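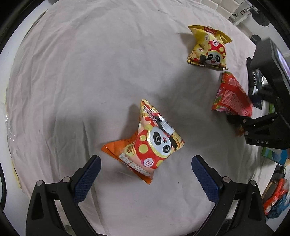
3.2 Teigführung und Eiersatz

Alle Rührteige ohne Ei und Milch, Grundrezept wie in Abschnitt 2. Als Bindemittel Leinsamenschrot (fein, in Wasser gequollen), Apfelmus und Sojajoghurt. Variante mit reifer Banane nach den Vorversuchen gestrichen -- Eigengeschmack zu dominant, Krume speckig. Haferdrink der Marke Tosten, durchgehend dieselbe Charge. Natron und Apfelessig erst ganz zum Schluss, dann sofort in die Förmchen; Standzeit vor dem Backen höchstens 3 Minuten. Längeres Stehen kostet Volumen, siehe unten.

Gebacken wurde in der Lehrküche Stosville, Umluftofen Orus, mittlere Schiene. Je Bindemittel 8 Muffins pro Durchgang, zwei Durchgänge. Abkühlen auf dem Gitter, rund 2 Stunden, danach Höhe und Krume beurteilt. Der erste Durchgang vom 18. September musste wiederholt werden (Ofen nicht vorgeheitzt), die Werte sind nicht enthalten.

Abb. 3: Zwei Snacktüten mit Panda-Motiv und eine rote Packung auf zerknittertem Laken, dazu zwei Greifer.

Ergebnis in Kürze: Sojajoghurt mit der gleichmäßigsten Porung, Kuppel leicht gewölbt, kaum Risse. Leinsamen etwas niedriger, dafür saftig auch am Folgetag. Apfelmus fällt ab -- Oberfläche klebrig, Kern dicht. Bräunung bei allen Varianten schwächer als im Vergleichsteig mit Ei, was zu den Angaben bei Vasilakis passt. Mehr Zucker hilft hier nur begrentzt, die Süße wird schnell zu viel. Frostings wurden nicht mitbewertet, dazu Abschnitt 3.3.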